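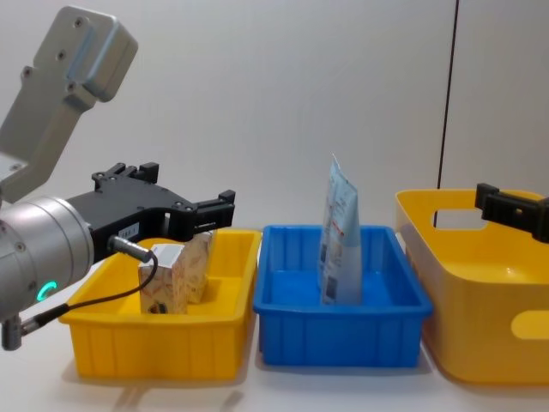

Rosine Chauvin: Bei uns steht seit heute früh wieder 242 Liter im Wasserprotokoll. Für die ganze Schule, den ganzen Tag. Das kann nicht stimmen, allein die Spülungen im Altbau sind mehr. Die Kinder haben es vor mir gemerkt. Bitte nicht wieder schließen, das Ticket!

Ticket wieder geöffnet
Betreff: Tadix-Zähler liefert falsche Tageswerte an Manalo, Klassenseiten teils leer
Standort: Grundschule Herkthorpe, Altbau und Anbau
Gemeldet von: Rosine Chauvin
Bearbeitung: Thierry Lebrun, Tendgate Support
Priorität: mittel, jetzt hoch (Wasserwoche läuft im Mai, Plakate sollen vorher fertig sein)

07:52 Lebrun
Übernommen. Altes Ticket gelesen, da wurde nur der Logger neu gestartet, danach kam wieder ein Wert, Haken dran. Ob der Wert passt, hat keiner geprüft. War ich selber, sorry.

08:05 Lebrun
Fragen an die Schule:
Was steht auf der Zähleruhr im Keller, jetzt und gestern zur gleichen Zeit?
Ist der Zähler mal getauscht worden?
Welche Klassenseiten sind leer, alle oder nur manche?

08:31 Chauvin
Keller mache ich in der großen Pause, vorher komme ich nicht weg. Getauscht: weiß ich nicht, frage Herrn Huet. Leer sind die beiden dritten und die 4a. Die anderen haben was, aber eben diese Miniwerte. Insgesamt machen sechs Klassen mit. Die 4b hat schon ein Balkendiagramm gemalt, mit den falschen Zahlen, muss ich denen noch beibringen.

08:40 Lebrun
Logger von hier aus angesehen. Online, Batterie gut, Funk mäßig aber stabil. Letzte Übertragung 08:15. Pakete kommen an. Also kein Verbindungsproblem, Neustart bringt nix.

08:58 Lebrun
Impulse gestern: 242. In Manalo: 242 Liter. Aha. Impulswertigkeit steht auf 1. Bei dem Zählertyp, der im Stammblatt steht, wäre 1 auch richtig. Stammblatt ist aber alt. Verdacht: neuer Zähler mit 10 Liter pro Impuls. Dann wären es 2.420 Liter am Tag, bei 219 Kindern rund 11 Liter pro Kopf. Klingt schon eher nach Schule. Noch nix ändern, erst Ablesung abwarten.

09:50 Chauvin
War unten. Gestern hatte Herr Huet sich die Zahl morgens ins Heft geschrieben, ich habe heute abgelesen. Unterschied 2,42 Kubikmeter. Habe es zwei mal gerechnet und die 4a auch nochmal rechnen lassen, war gleich eine schöne Aufgabe zu Kubikmeter und Liter. Herr Huet sagt, im Winter war jemand vom Versorger da und hat getauscht. Zettel hängt am Rohr, schicke ich per Mail.

09:57 Lebrun
Super, genau die Differenz. Damit ist das klar. Die Uhrzeit der Ablesung passt nicht ganz zum Tagesschnitt im Portal (wir rechnen 0 bis 24 Uhr), dass es auf den Liter gleich rauskommt, ist ein bisschen Glück. Für den Faktor reicht es allemal.

10:04 Lebrun
Zettel ist da. Neuer Zähler, 10 l/Imp. steht drauf. Einbaudatum kaum lesbar, Stempel verwischt. Brauche ich aber für die Rückrechnung, sonst multipliziere ich Werte mit, die vorher richtig waren. Kann Herr Huet was dazu sagen?

10:20 Régis Huet
Hallo, das war kurz nach den Winterferien, am Vormittag, Wasser war eine knappe Stunde weg. Genaues Datum steht im Hausbuch, das liegt im Sekretariat, schaue ich nachher. Den alten Endstand habe ich auch aufgeschrieben. Gruß Huet

10:26 Lebrun
Perfekt, danke. Endstand alt und Anfangsstand neu bitte beide.

10:30 Lebrun
Zwischenstand intern: Impulswertigkeit ab sofort auf 10 gesetzt. Neue Werte ab der nächsten Übertragung richtig. Altwerte noch nicht angefasst. Kommentar im Stammblatt ergänzt.

Teil zwei, leere Klassenseiten

10:44 Lebrun
3a, 3b, 4a. Handeinträge sind in der Datenbank da, nur die Seite zeigt nichts. Also nicht verloren, bitte den Kindern sagen. 47 Einträge hängen im Status "wartet auf Prüfung". Wer gibt die bei euch frei?

10:59 Chauvin
Freigeben? Ich wusste nicht dass man was freigeben muss. Voriges Jahr haben die Kinder eingetippt und es stand da. In den Klassen tragen die Wasserdetektive jeden Mittag ein: Hahn getropft ja/nein, Spülkasten läuft nach ja/nein, Gießkannen aus der Regentonne. Bei der 4b geht es doch auch ohne?

11:10 Lebrun
4b läuft noch auf der alten Vorlage, ohne Prüfung. Die drei leeren sind mit der neuen Vorlage angelegt, da ist die Prüfung voreingestellt. Frage an Quentin weitergegeben, warum man das beim Anlegen nicht sieht.

11:35 Quentin Guillot
Sieht man schon, steht aber unter "Weitere Einstellungen", und das ist zugeklappt. Bei den zweiten Klassen übrigens auch alte Vorlage, deshalb kein Problem. Abhilfe: Haken raus bei "Einträge vor Anzeige prüfen", dann die wartenden einmal gesammelt freigeben. Achtung, Reihenfolge! Erst Haken raus und speichern, dann freigeben. Andersrum bleiben neue Einträge vom selben Vormittag hängen, bekannter Fehler, Korrektur kommt mit dem nächsten Update.

11:41 Lebrun
Frau Chauvin, soll ich das machen oder wollt ihr die Prüfung behalten? Hat auch was für sich, in der 3b steht einmal "Regentonne 9999999 Kannen".

11:48 Chauvin
Haha. Ja den kenne ich, den Eintrag. Prüfung bitte raus, ich schaffe das nicht jeden Mittag. Den einen bitte löschen, oder nein, lassen Sie, die sollen den selber finden. Wir haben ja extra Detektive.

11:53 Lebrun
Geht leider nicht ganz, der Eintrag zieht sonst die Achse im Diagramm so hoch, dass alles andere platt am Boden liegt. Ich sperre ihn, dann ist er grau in der Liste und zählt nicht mit. Zum Finden reichts.

12:02 Lebrun
Haken raus bei 3a, 3b, 4a. Gespeichert. Gesammelt freigegeben. Seiten neu geladen: alle drei gefüllt. Bitte von der Schule aus gegenprüfen, evtl. Browser-Cache leeren.

12:25 Chauvin
3a und 4a da. 3b immer noch leer auf dem Klassenrechner, auf meinem Tablet aber da.

12:28 Lebrun
Cache. Strg und F5, falls die Tastatur das hergibt.

12:36 Chauvin
Jetzt auch da. Danke.

Rückrechnung

13:15 Huet
Aus dem Hausbuch: Tausch erste Schulwoche im Januar, zweiter Schultag, gegen 10. Alter Endstand und neuer Anfangsstand stehen auf dem Foto vom Buch, ist per Mail raus. Neuer hat bei null angefangen.

13:40 Lebrun
Mail da, gut lesbar. Rechne ab Tauschzeitpunkt alle Impulse mal 10. Der Tag des Tausches selber ist gemischt, vormittags alt, danach neu. Außerdem hing der Logger da kurz in der Luft, es fehlt ein Stück. Den Tag markiere ich als unvollständig und lasse ihn aus dem Vergleich raus, alles andere wäre geraten.

14:05 Lebrun
Gerechnet, auf Testkopie. Summe seit Tausch gegen die Zähleruhr gehalten: passt bis auf eine kleine Lücke, die zu einem Funkausfall im Februar gehört. Der Logger hat da nur die Summe nachgeliefert, ohne Stunden. Für Tageswerte egal, die Stundenkurve hat an der Stelle ein Loch. Bleibt so.

14:12 Lebrun
Live übernommen. Die Schulseite zeigt für gestern 2.420 Liter. Bitte ansehen.

14:30 Chauvin
Sieht gut aus! Eine Sache noch. In der Stundenkurve ist der Berg immer nach elf, unsere große Pause fängt aber kurz vor zehn an. Die Kinder haben geglaubt, da läuft heimlich jemand aufs Klo. War das schon immer so?

14:44 Lebrun
Nein. Sommerzeit. Logger sendet in Weltzeit, das Portal rechnet um, und zusätzlich hat jemand im Standortprofil "plus 1 Stunde" eingetragen. Vermutlich aus der Zeit vor der automatischen Umrechnung. Rausgenommen. Kurve rutscht eine Stunde nach vorn, auch rückwirkend. Tageswerte ändern sich dadurch minimal, Mitternachtsstunde wandert. Nachts ist bei euch fast nichts, fällt nicht ins Gewicht.

14:58 Chauvin
Fast nichts heißt aber nicht nichts oder? Woher kommt das nachts?

15:06 Lebrun
Immer mal ein einzelner Impuls zwischen zwei und vier. Kann ein Spülkasten sein, der nachläuft. Kann ich von hier nicht sehen. Test: abends nach der Reinigung Zählerstand notieren, früh vor dem ersten Kind nochmal. Dann ein WC-Eckventil nach dem anderen zu, jede Nacht ein anderes. Dauert, aber man findet es.

15:20 Huet
Mache ich. Tippe auf Jungen-WC Altbau, der linke, der zischt.

15:25 Séverine Gaillard
Klinke mich kurz ein, Projektbetreuung Manalo. Die Rangliste der Schulen ist über Nacht neu gerechnet, Herkthorpe rutscht mit den richtigen Werten natürlich vom ersten Platz runter. Bitte den Klassen vorher sagen, sonst gibt es Tränen. Gewertet wird sowieso nur die Einsparung gegenüber der Vergleichswoche, und die rechnen wir für euch mit den korrigierten Zahlen neu. Urkunden vom Vormonat bleiben gültig, da ziehen wir nichts zurück.

15:33 Chauvin
Hab ich mir gedacht. Sage ich morgen im Morgenkreis. Die 4b malt ihr Diagramm neu, die Skala muss jetzt halt höher, Papier wird angeklebt.

15:40 Lebrun
Offen:
Nachtverbrauch, liegt bei Herrn Huet
Vorlage, Prüfung besser sichtbar machen, liegt bei Quentin
Stammblatt, Feld für Zählertausch anlegen, mach ich selber

Erledigt: Impulswertigkeit, Altwerte, leere Klassenseiten, Zeitversatz.

Status: wartet auf Rückmeldung. Lasse es diesmal offen, bis die ersten Nachtablesungen da sind.

07:18 Huet
Abends und früh abgelesen, 20 Liter Unterschied. Linkes Eckventil Jungen-WC Altbau heute Abend zu, melde mich.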